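Barkedik : monter une équipe de récolte en autonomie avant la région d'Arnside

Guide mis à jour en novembre 2022, version 6 du jeu. Rédaction : Valquíria Prado. Relecture des valeurs : Abdelkrim Alaoui.

Prérequis

Le chapitre de la digue doit être terminé et le camp de base amélioré au niveau 2. Sans cette amélioration, l'onglet Équipes reste grisé dans le menu du camp et les compagnons recrutés ne peuvent être affectés qu'à la garde. Prévoir également 1 000 pièces pour l'achat du registre auprès de Corrigan, le marchand posté à l'entrée sud du village. Le registre n'apparaît dans son stock qu'après la première nuit passée au camp.

Les joueurs qui ont choisi la difficulté Rude paient le registre au même prix, mais les équipes consomment deux rations par sortie au lieu d'une. Le reste de la procédure est identique.

Étape 1 : choisir les compagnons

Une équipe de récolte compte trois emplacements : éclaireur, porteur, artisan. L'emplacement d'éclaireur détermine la zone accessible, celui de porteur la quantité rapportée, celui d'artisan la qualité. Les trois doivent être occupés pour que la sortie soit validée.

Pour l'éclaireur, retenir un compagnon avec au moins 4 en Orientation. À 3, la sortie est possible, mais les zones de crête restent fermées, et ce sont les seules à fournir du cuivre natif à ce stade de la partie.

Pour le porteur, seule la Charge est prise en compte. La Force affichée sur la fiche n'intervient qu'en combat, malgré ce que laisse entendre l'infobulle de la version française. Le porteur peut donc être un compagnon faible au combat, que l'on n'emmènerait pas autrement.

Pour l'artisan, la compétence à regarder dépend de la ressource visée : Herboristerie pour les plantes, Extraction pour le minerai, Dépeçage pour les peaux. Un artisan dont la compétence est à zéro ramène uniquement des ressources de qualité brute, inutilisables dans les recettes de l'atelier d'Arnside.

Étape 2 : régler l'itinéraire

Ouvrir le registre, sélectionner l'équipe, puis Itinéraire. La carte affiche des points de passage reliés par des segments. Chaque segment coûte de l'endurance et l'équipe doit pouvoir revenir : le compteur en bas à droite indique le coût de l'aller seul. Il faut le doubler mentalement avant de valider.

Un itinéraire de départ fiable :
Camp de base
Gué des Saules
Carrière basse
Crête de Ledidura
Retour par le même chemin

Ce trajet coûte 47 points d'endurance à l'aller, donc 94 au total. Une équipe de niveau 5 sans équipement dispose de 96 points. La marge est faible. Éviter d'ajouter un détour par la tourbière, même pour ramasser les champignons signalés sur la carte.

L'option Retour rapide, débloquée plus tard, réduit le coût du trajet retour d'un tiers. Elle ne s'applique pas aux équipes déjà en route au moment où elle est activée.

Étape 3 : équiper

Chaque membre dispose d'un emplacement d'objet. Les effets de deux objets identiques ne se cumulent pas au sein d'une même équipe. Configuration conseillée :
Éclaireur : lanterne sourde, qui supprime le malus de nuit
Porteur : hotte renforcée, Charge +3
Artisan : outil correspondant à la ressource visée

La hotte renforcée s'obtient dans la quête secondaire du tonnelier. La version simple, vendue par Corrigan, ne donne que +1 et prend le même emplacement. Mieux vaut laisser l'emplacement vide quelques heures et garder les pièces pour les rations.
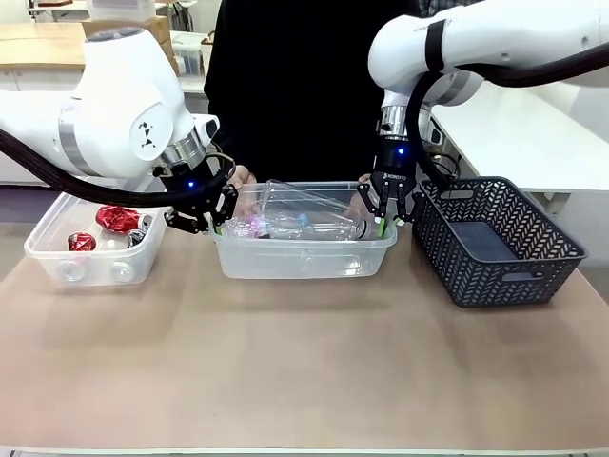 Peut-on modifier l'équipement d'une équipe déjà partie ?

L'équipement est verrouillé dès la validation de la sortie et ne redevient modifiable qu'au retour au camp. Le rappel anticipé, accessible par un appui long sur le nom de l'équipe, lève le verrou, mais fait perdre la moitié des ressources récoltées et la totalité des rations engagées.

Étape 4 : fixer la priorité de ramassage

Le menu Priorités propose trois réglages. Équilibré répartit la charge à parts égales entre toutes les ressources de la zone. Ciblé remplit d'abord la charge avec une ressource choisie, puis complète avec les autres. Strict ignore tout ce qui n'est pas la ressource choisie et rentre dès que le gisement est vide.

Utiliser Ciblé pour les premières sorties. Strict paraît plus efficace sur le papier, mais le gisement de la crête ne se renouvelle que tous les deux jours de jeu. Une équipe en Strict envoyée sur un gisement épuisé revient à vide et consomme quand même ses rations.

Étape 5 : récupérer et stocker

Au retour, les ressources sont déposées dans le coffre de l'équipe et non dans celui du camp. Le transfert est manuel : coffre de l'équipe, Tout transférer, puis confirmer. Si le coffre du camp est plein, le surplus reste dans celui de l'équipe, qui ne pourra pas repartir tant qu'il n'est pas vidé.

Sur un cycle complet avec la configuration ci-dessus, le rapport de sortie a affiché une valeur totale de 2 466 pièces, cuivre natif compris. Le chiffre varie selon la météo : la pluie réduit la récolte de plantes et n'a aucun effet sur le minerai.

Problèmes fréquents

L'équipe n'apparaît pas dans le registre. Vérifier que les trois compagnons sont affectés à Récolte et non à Garde. Un compagnon blessé libère son emplacement sans notification.

La crête reste grisée malgré une Orientation de 4. Le point de passage doit avoir été visité une fois par le personnage joueur. Monter jusqu'au cairn suffit, il n'est pas nécessaire de combattre le gardien.

Le compteur d'endurance affiche une valeur négative. Ce défaut d'affichage est présent depuis la mise à jour d'août. Il disparaît après une sauvegarde manuelle suivie d'un rechargement. Signalé par Maeve Foley dans les commentaires de la version précédente du guide.

Les rations ne sont pas décomptées. En difficulté Douce, la première sortie de chaque équipe est gratuite. Le décompte commence à la deuxième.

Passage à la région d'Arnside

Les équipes sont conservées lors du changement de région, les itinéraires non. Il faut les retracer à partir du nouveau camp, et les coffres d'équipe doivent être vidés avant la traversée, faute de quoi leur contenu reste à l'ancien camp jusqu'au déblocage du bac. Les objets équipés suivent les compagnons. La limite passe alors de une à deux équipes simultanées, sans second registre à acheter.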